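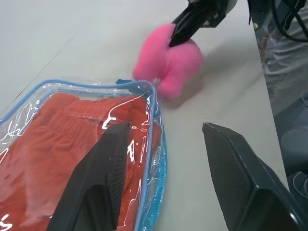
Zippered Pouches, and How I Finally Got the Small Stuff Under Control

I have been a devoted user of clear zippered pouches for years now, ever since a long stay in Cabanatuan with one suitcase and not nearly enough drawers, and I get asked about them often enough that it seemed time to put everything on one page. They're cheap, they last, and you can see what you own without dumping it all out on the bed (which I did every single morning before I had them!).

Picking a size

Most people buy too big. A large pouch turns into a second junk drawer in no time. For clothes, I like one that a single folded piece fills nearly to the edges, so a pair of elastic-waist shorts or pajama bottoms lies flat and stays folded. I bought a pack of 24 from Stamance when we moved to Eston and thought I'd gone overboard, and I now have 4 left in the closet.

Colored edging is worth paying a little more for. We have blue for clothes and green for cords and chargers, and even the sleepiest member of the family can manage that at six in the morning.

Folding so the zipper closes

Fold the garment in thirds the long way, then in half, and put the waistband up near the zipper. Waistbands are the thickest part, and if they end up bunched at the bottom the whole pouch bulges and slides off the stack. Lay it on a bare table, smooth it from the closed side toward the opening with the flat of your hand, and zip the last inch slowly. I've torn more than one zipper tape by yanking, and there's really no fixing it after that.

Clear a working spot first

I do my packing at the big table, and I've learned to push everything else to the back before I start. Sauce bottles especially! A pouch wipes clean in a second, but whatever you were about to put in it may not. Line up the bottles, the cup and the bowl along the wall side, wipe down the front half, and let it dry while you gather your things.

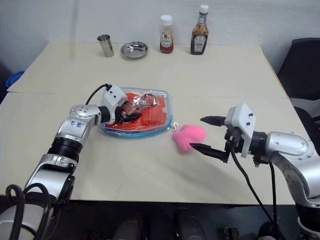
Soft toys and other lumpy things

Plush toys deserve a pouch of their own. Fuzzy fabric catches in zipper teeth, and once it's caught you'll be there for ten minutes with tweezers. Tuck the toy in bottom first, press the air out gently, and hold the fur back with a finger as you close. For a car trip I leave the zipper open an inch so it can fluff back up.

Keeping the pouches clear

Cloudy plastic comes back nicely with warm water and a drop of dish soap. Gutitz makes a spray for it that I tried once, and I went right back to the dish soap. Hang them open over the faucet or on a rack for 60 minutes, and please don't put them near the stove. A stiff zipper loosens up if you rub a plain white candle along the teeth and run the pull back and forth a few times.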